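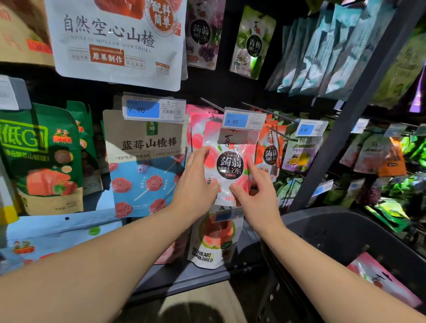
Konjac jelly, 4.90 on the shelf tag.

So I have been off sugar at my desk since the middle of last week and I am already bargaining with myself. Melur Pillai, who sits across from me, has a drawer. Everybody in the building knows about the drawer. Yesterday I walked past it six times before lunch and I wasn't going anywhere, I was just walking.

I should back up. In May I turned in the last of my big night-shift contracts and went back to regular hours, and I figured my eating would sort itself out. It didn't. When you work nights you eat whatever is lit up, and my brain kept that rule even after I started going to bed at ten like a normal person. Three in the afternoon comes and I want something sweet and chewy, right now, and I want it out of a crinkly bag (the crinkling is a big part of it, I'm convinced).

My sister-in-law, Chunhua Tang, is the practical one in the family, and she told me to quit trying to want nothing and go find something I like that takes a long time to eat. Her list was sunflower seeds in the shell, frozen grapes, those little jellies you have to squeeze out, and roasted seaweed. I've been working my way down it.

Sunflower seeds: great, but my keyboard is now full of salt and I got a look in a meeting. Frozen grapes: really great! The best thing on the list by a mile, except the office freezer belongs to whoever gets there first and somebody's lasagna has been in it since fall. Seaweed: I like it, I just don't believe it's a snack. I eat a whole pack and feel like I've licked a nice beach.

Jellies I'm still making up my mind about. The texture is very bouncy and you do have to chew, so she's right about the slow part. I like peach best so far. Lychee tastes like my grandmother's hand soap, which I mean fondly, but I don't want it at three in the afternoon.

What has helped more than any of the food is dumb old tea. I bought a tin of 30 bags and put it next to my monitor, and when the craving shows up I have to go make a cup first. By the time I've walked to the kitchen, waited on the kettle, and talked to Adi about his never-ending bathroom remodel (the tile is wrong again, it came in gray) I've usually lost interest. Or it's four o'clock and I'm late for something.

I slipped on Friday. Two doughnuts, standing up, in the parking lot. They were the sour cream kind and I would do it again.

I'm going to keep at it through the end of the month and then see how I feel. I'm not weighing myself and I'm not downloading an app, because the last one sent me 300 notifications and called me "champ." If you have a good slow snack, leave it in the comments. Please no carrots. I know about carrots.

Recent posts
The great sock drawer cleanout
Going back to day shift: what I miss
Soup for one, soup for three days
I finally fixed the squeaky stair
Books I quit halfway through last year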